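Flarnel fan wiki: progress report for January

Creature pages
We now have 598 creature pages online, and 18 still need a habitat section. Idun Wallin rewrote the Kevside river types — the old text mixed up two of them.

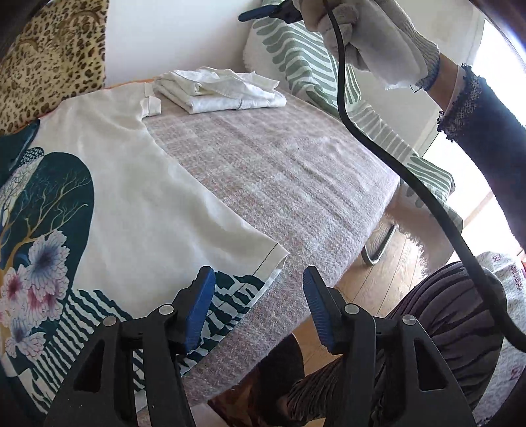 Move lists
Checked against the current game version. Two entries were wrong and are fixed. Hosting costs did not change.

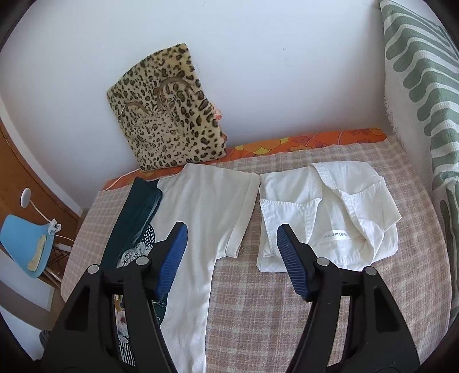
Saeed Naseri replied that the Fuston evolutions should come before the habitat sections, as readers ask for those most. We will start on them next.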